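Varnbridge Community Help > Home and Garden > Wood and Finishes

Oiling a maple board that has gone dry, what am I doing wrong?

Asked August 1, 2023

I bought a maple board from Figueiredo on the market and have used it for bread and veg since last November. It has gone pale and a bit furry, mostly along one side. I gave it a coat of olive oil, as my mum always did, and it looked good for a day but now it smells slightly off and feels tacky. Can it be saved or do I bin it? I also have a tin of Urno board oil that I haven't opened. Do I need to sand before using that, and how long do I leave it between coats? It does not fit in my sink, if that makes a difference.

3 answers

Answer 1 (marked as helpful)

Don't bin it. Olive oil goes rancid in wood, so the smell won't leave until you get the oil out.

Scrub the board with hot water and a good squirt of washing up liquid, both faces and all the edges. If it won't go in the sink, do it outside or in the bath. Rinse, wipe, and stand it on edge to dry for 2 days away from the radiator. If it still smells, cover it with coarse salt and half a lemon, rub, leave it overnight and rinse again.

Once dry, sand it with 180 grit and then finish by hand with 300 or near enough, going with the grain. Wipe the dust off with a damp cloth. The fur will come back up a little. Let it dry and sand lightly once more.

Then oil it. I don't know the Urno one, so read the tin and check it says food safe. With plain mineral oil I put on a thick coat, leave it for 6 hours, wipe off what hasn't gone in and do it again. Do the underside as well or it may cup.

Answer 2

just use sunflower oil its fine, been doing ours for years and never had a smell

Answer 3

Agree with the first answer apart from the salt, I found that made no difference. Sunflower oil goes off the same way olive does, only slower in a cold kitchen.

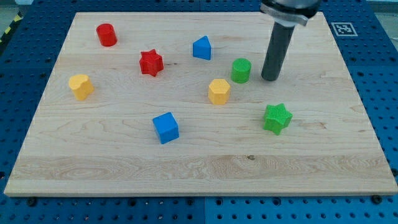

Sanding is where people go wrong with maple, in my view. It is a hard, close wood and any scratch across the grain shows up as soon as the oil goes on. Work in long strokes from one end to the other and don't stop to rub at one spot, or you will leave a dip. Plain straight grain is easy enough. Where it swirls, like the wide band on the pale board with the foam shapes on it, there is no single direction to follow, so go lightly there and use the finest paper you have. The same goes for the little dark knot in that band. I would keep the paper flat over a knot like that and not pick at it.

As for coats, I would allow more than 8 hours between them in winter. The hardware counter at Plirkden sells mineral oil and will let you have single sheets of paper, so you needn't buy a whole pack. After that, oil it again whenever a splash of water stops beading on the top.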